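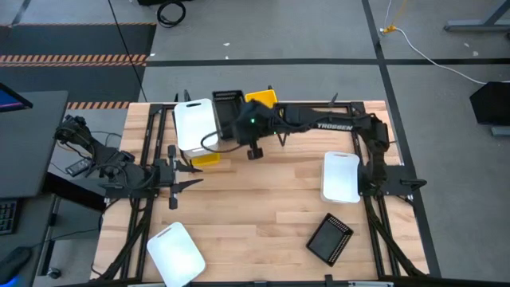
My sister signed us up. I want that on the record, in case anyone at work asks why I spent my one free afternoon in September watching a machine try to put one bin inside another bin, when that's pretty much what I do for a living.

I work returns at Pridano, the housewares place out past the Jeltness exit. People bring back storage bins all day long. They buy six, they get home, the shelf is shorter than they remembered, and back come five of them with a hair tie in the bottom. I stack them. I'm good at it! Thirteen years, and I can look at a pile of plastic and tell you which one's going to stick.

So Dana calls and says Stirnari is having an open house, free coffee, see the robots, and I said fine, but I'm not wearing a name tag. I wore a name tag.

The place was smaller than I'd pictured. I guess I'd imagined one of those car factories with sparks flying everywhere, and what they had was a big concrete room with cables running along the floor and a wooden table you could have served Thanksgiving on, if you didn't mind a robot arm at each end of it. The tour was 30 people, and we shuffled in and stood wherever there was room to stand. A man in a green sweater introduced himself as Alper Coşkun and told us to please watch the cords, then caught his own foot on one. I liked him right away.

"What we're working on today," he said, "is tidying up."

Dana elbowed me. And there they were, my old friends, white ones and yellow ones and a couple of black baskets with the little holes, all over the table like the aftermath of a holiday weekend. I swear my shoulders went up around my ears. I was off the clock!

The job, Alper told us, was to gather everything up by kind. White with white, yellow with yellow, baskets with baskets. A woman named Babita Ahuja would be sitting at the desk to stop it if anything went wrong, and she gave us a wave without turning her head.

Then the arms started moving and everybody got quiet. I don't know what I'd expected, a whirring maybe, some drama. They were slow. The one on the right reached way out over the table with its elbow up high, and the one on the left stayed low, with its two fingers open, sort of hovering there, thinking it over. It reminded me of my Aunt Lou at a buffet.

The right one went for a basket, got hold of the rim, lost it, got hold of it again. Somebody's kid yelled "Come on!" and the whole room laughed, and after that we were all in it, like a ball game. When it finally set the one basket down into the other we clapped. I clapped! I do that 60 times before lunch and I've never gotten so much as a nod from Bhatt.

(Bhatt's my manager. He's fine. He has a thing about the tape gun.)

The yellow ones went okay too. Then it got to the white ones, and I saw the trouble before it happened. One of them was sitting turned around from the other, handle hole on the wrong side, and those will go in about halfway and then grab. You get them in crooked and they lock up like a bad drawer and you need a second person and some language to get them apart.

"It's gonna stick," I said. I meant to say it to Dana. It came out to the room.

Alper looked over. "Sorry?"

"The bin. It's turned around. It'll stick."

And in it went, halfway, and stuck.

Well, the arm didn't know that. It let go, went back up, and sat there looking pleased with itself, and the bin on top leaned over like a drunk at a wedding. Babita pushed her chair back and looked straight at my name tag, which I'd filled out in marker and which by then had mostly peeled off.

"How did you know?" she said.

I could feel my face going. Everybody had turned around, the kid too. I told her I do returns, and that you line up the handles first, you spin it while it's still in the air and not once it's down, and you don't push from the middle, you push on a corner and let the rest follow. I was doing it with my hands while I talked - I couldn't help it. Dana was grinning at the floor.

"Would you show me?" Babita said. "Not the group. After."

So after, when the rest of them had gone off to find the cookies, I stood next to that table and stacked bins for her. Both arms were switched off by then and I kept an eye on them anyway. She had me do it slow. She had me do it with my eyes shut, which I'd never tried, and I got every one. She asked what I was feeling for and I said I didn't know, there's a little bump, a kind of give right before it goes, and she wrote that down. She wrote down "give." She asked if the cheap ones felt different and I talked for I don't know how long about the cheap ones. I've been married twice and neither of them ever asked me a follow-up question about plastic.

At some point I said, "So when this works, what happens to me?"

I'd been meaning to be funny about it. Babita put her pen down and took a while. She said she didn't know. She said she could tell me something nicer, and Alper had a whole slide for it, but she didn't know. Her mother had packed glassware for a mail-order company, she said, and used to come home and wrap the leftovers in foil with the corners folded just so, and she thought about that a fair amount in this job.

I said my feet hurt most nights.

"Mine would too," she said.

Dana had saved me 2 cookies in a napkin, both oatmeal. On the drive home she wanted to know everything, was I famous now, were they going to pay me, and I told her they'd asked if I might come back some morning and they'd work something out. I hadn't said yes. I'd said I'd have to look at my schedule, like a person with a schedule.

I was at Pridano by seven the next day. A guy came in with a tower of white bins he'd jammed together himself, handles every which way, and he'd been at them with what looked like a butter knife. He said they were defective. I said let me see. I set the tower on the counter and took hold of a corner and closed my eyes, and he said, "Are you okay?" and I told him to give me a second.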